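Home & Kitchen Talk > Counters and Surfaces
Thread: White quartz, one year in. Ask me anything!

lstrand_bakes
Posted November 13, 2018

So we finished our kitchen last August and I promised a few of you an update once it had been lived in. Short version: I love it. I love it so much I wipe it when it's already clean. White quartz with a small gray speckle, undermount sink, and I went back and forth on the speckle for weeks (my husband will confirm, he had samples on his nightstand).

Some speckled white counters:
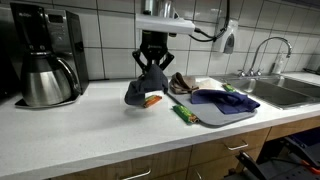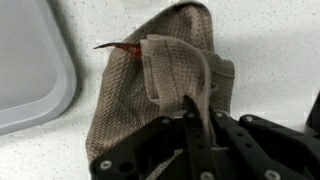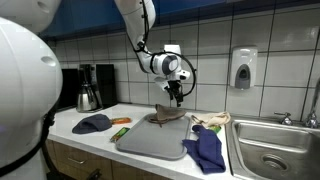
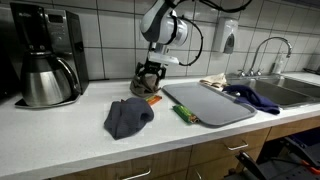 Now the part people keep messaging me about, which is stains. Coffee: wipes off, even the next morning. Turmeric: left a yellow ghost the size of a quarter, gone after baking soda paste and a night under plastic wrap. Red wine: nothing at all, and I've tested that one more than I should have! The only mark I haven't beaten is a faint ring near the stove from a hot pan, and that was my fault.

We paid 80 a square foot installed, from Dahlgren. Happy to answer anything.

gtangen
Thank you for this!! We're at the sample stage and the speckle is exactly what I can't decide on. Does it look busy in a big stretch? Ours would be one run of 38 square feet with no break in it.

lstrand_bakes
Not to me. From across the room it reads as plain white and you only catch the speckle up close. It also hides crumbs like a dream, for better or worse.

FolkeB
I'll be the grump. Hiding crumbs is a reason to stay away from it. I had speckled counters for years and never once knew if they were clean. We put in soapstone and I oil it every couple of months and it looks better every year. Scratches sand right out.

ronja_e
Folke, I adore soapstone but I have three kids and I am not oiling anything. I can barely oil a pan.

FolkeB
Then don't oil it. It goes a nice soft gray by itself.

ronja_e
OK, now you're tempting me.

awallin
I install these for a living, so a few notes. A pan ring on quartz is usually scorched resin and baking soda won't touch it. Don't go at it with a scouring pad or you'll get a dull patch that's worse than the ring. Some shops can repolish, so call and ask. And everybody, please use a trivet.

gtangen
Is 80 normal? Tornum quoted me 400 just for the sink cutout and that felt steep.

awallin
Depends on the shop. Ask if polishing the cutout edge is included. On an undermount it had better be.

lstrand_bakes
Mine was included! And thanks for the warning about the pad, I had one in my hand last night. Calling Dahlgren tomorrow.

FolkeB
Still say soapstone. But I'd like to hear what they tell you about that ring.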